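From: Morag Carnegie
To: Pretbridge Library Partners list
Subject: Re: Interlibrary loan returns and the new courier schedule

Dear colleagues,

Thank you to those who replied to the notice on loan returns. I am quoting Ms. Sadowski's message in full, as several members joined the list after it was sent.

On Wednesday, Grażyna Sadowski wrote:
> Dear Morag,
> The Skasbridge branch has read the draft schedule and has two concerns.
> First, the courier would reach us before we open. At present the driver
> leaves the crates with our front desk and collects a signature.
> Second, the draft says that items from the Domínguez bequest will travel
> with general stock. Our understanding was that they would continue to
> move in separate, sealed crates.
> We would be grateful for a reply before the November meeting.
> With regards,
> Grażyna Sadowski
> Circulation, Skasbridge

On the first point, the courier has agreed to move Skasbridge to the end of the morning route. The stop at the Asano reading room will be made earlier to allow for this, and the staff there have accepted the change. Signatures will still be required at every branch. Crates may not be left in a lobby or book drop under any circumstances. 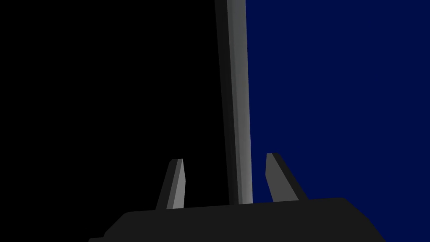 May a branch hold back a returned item if a local reader has already asked for it?

The item must first go back to its home library, which will then place the new request at the head of the queue. The practice of holding items locally led to a number of overdue notices being sent to readers who had returned their books on time.

On the second point, the draft was in error. The bequest consists of 1,954 volumes, of which 41 may not leave Pretbridge at all. The remainder may be lent to member libraries for 27 days, with no renewals, and will travel in sealed crates as before. The wording in section 4 has been corrected to say so.

Branches are also reminded that the paper slip must stay inside the front cover of each item for the whole of the loan. Slips that are taped or stapled to the cover cause damage - particularly to older cloth bindings - and the cost of repair will be charged to the borrowing branch.
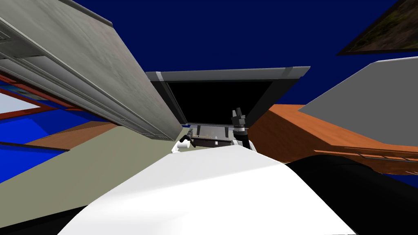 The same rule applies to labels placed on the spine. Where a branch needs its own shelf mark for the period of the loan, please write it on the slip in pencil.

The corrected schedule will be sent to this list before the November meeting. Further comments should be sent to the list and not to me directly, so that all branches may see them. Requests for additional crates should go to the Pretbridge circulation desk in the usual way.

Sincerely,

Morag Carnegie
Interlibrary Loan Office
Pretbridge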